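July 16, 2023

Up before six. Coffee, then straight on with the bottles and the bin. 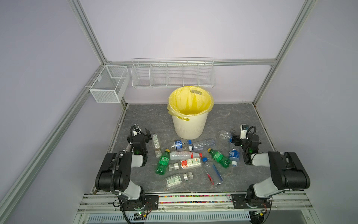
I have been putting off the sorting since April. The count in my notebook stood at 371 then and it is 1068 now, which tells me how much I let slide. Ryszard Brzozowska says I should have done a little every week. He is right, but he also has a bigger garage than I do.

The wire shelf from Zalero has been up for a while and I still haven't decided what goes on it. It has five compartments. My first plan was to go by size, small on the left and large on the right. Now I think it would be better to go by what gets used most. I'll leave it empty until I make up my mind, so I don't have to move everything twice. The mesh basket in the corner can take caps and other small stuff. It hangs on little hooks and I don't want to put anything heavy in it.

The cream bin is staying under the middle of the shelf, against the wall. I tried to talk myself into a bigger one at Tundwood last month and came home without it. The yellow bags are too wide for this one – you have to fold a lot over the rim and the extra bunches up on one side. I have 2 rolls left and will use them up before buying the next size down.

Stopped at noon for soup and bread. Called Jaka about the deposit money. They take bottles until four and want the labels left on, so I won't be soaking any more of them. That saves me an hour a week at the sink. Wrote it on the inside cover of the notebook so I don't forget again.

Afternoon was slower. My back was stiff and I sat down more than I meant to. Got through nearly 764 by my own tally, counting what went out to the car in boxes. Ryszard came by for the Tokarz catalog he lent me and stayed to carry three boxes. He wouldn't take anything for it, so I gave him the rest of the plum cake.

Still to do: buy tape, call about the car, rinse out the coffee pot. Bed by ten.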